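Three Bins on a Table

The argument over what goes where usually starts at the end of lunch, when the table has to be cleared for something else. A bottle is lying there, a can, a ball of paper. Somebody picks one up and stops, because the only container in reach is a trash can by the door, and everyone in the room knows it isn't supposed to go in there.

At Dernance, a shared workspace on the second floor of a former print shop, that trash can was taken out in September. What replaced it is small and cheap: a row of gray felt bins, three to a table, with soft sides and thick rims. They are the kind sold for shelves and closets, and they were never meant for garbage. Golshifteh Vahidi, who runs the building, bought them after two seasons of trying hard plastic ones with lids.

"The lids were the problem," she said. "You need one hand for the lid and one for the trash, and people come up holding a laptop. They put the bottle on top of the lid and left."

The felt bins have no lids and no pedals. They sit on the tabletop itself, which some tenants found odd at first. The idea came from a sorting workshop by Mahtab Tehrani, whose two-person outfit, Zalness, advises small offices on waste. Tehrani asks clients to keep all the trash for one day before they buy anything. She spreads it out on a Monday morning and sorts it with them by hand. At Dernance, which has 115 tenants, the day's haul came to 300 pieces once the coffee grounds were set aside. Most of it was drink containers, snack wrappers and paper.

So the bins follow the haul. One is for plastic, one is for metal and the third is for paper. In the first weeks they were not labeled, and what landed in them showed how people sort when left alone. Plastic film went in with no hesitation. Anything shiny went in with the metal.

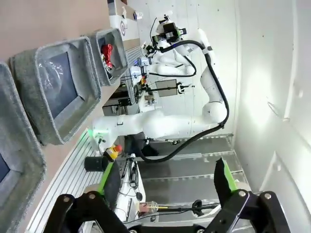
Foil is where I always get stuck, wrote Azadeh Ahmadpour in answer to a question we put to readers this spring. "I scrunch it. If it stays scrunched I call it metal, and if it opens up again I call it a wrapper. I have no idea who taught me that, but my kids do it now too."

The scrunch test is a common one, and Tehrani teaches a version of it. Real foil holds its shape when you crush it in your fist. Film with a metallic coating springs back, and in most towns it belongs in the regular trash. The test takes a second and works well enough on candy and chip bags. It says nothing about food residue, and that matters more. A clean sheet of foil can often be recycled. One with cheese baked onto it usually can't.

Bags are the second trouble spot. Clear film feels like plastic because it is plastic, but many curbside programs won't take it, since it wraps itself around the sorting equipment. At Dernance the film from the table bins goes into a sack in the hallway and from there to a store drop-off every other week. Vahidi takes it herself, in the back of her car. If no drop-off is nearby, Tehrani tells people to keep film out of the plastic bin altogether – a bin with one clear rule gets used better than a bin with a footnote.

Bottles are easier. Empty them, leave the label alone, and put the cap back on if the local program accepts caps, as many now do. Cans are easier still. Whether to crush them is a matter of local rules. Programs that sort everything in a single stream often prefer cans left round, and states with a deposit may want the label readable. For a household that hauls its own metal to a scrap yard, crushing saves room and does no harm.

Paper causes the fewest arguments and the most small mistakes. Tissues and paper towels don't belong with it. A balled-up sheet from a notepad generally does, although flat sheets are better, and it costs nothing to smooth one out.

There is also the matter of the bins themselves. Felt soaks things up. A can with a swallow of soda left in it will make a stain by the afternoon and a smell by the next day. Vahidi keeps a bottle crate by the sink and asks people to drain things there first. She wipes the insides with a damp cloth and a little dish soap, then stands the bins upside down overnight. She has 56 of them in the building and has thrown out two.

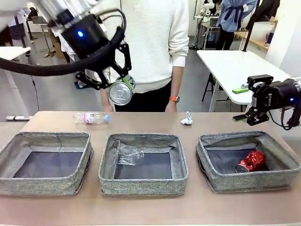 Not everyone likes having the bins at elbow height, and Consuelo Iglesias wrote to say she would never allow one on a table where people eat. "Put them on a low bench next to it," she suggested. "You get the same reach and you don't have to look at old cans while you have your soup."

A bench works fine, Tehrani said, as long as all the bins stay together. Split them up, with paper by the printer and metal by the fridge, and people fill whichever is closest. She would also keep them in the same order on every table in a building, so the hand learns where to go.

At home, a smaller setup will do. Two bins are enough for most kitchens, one for containers and one for paper, with the trash under the sink as before. Felt is fine for paper. For anything that might drip, line it or choose something that rinses.

Dernance added labels in the end, small cards tied to the rims with string. The card for metal had to be rewritten once. It now reads "Cans and clean foil, please drain first."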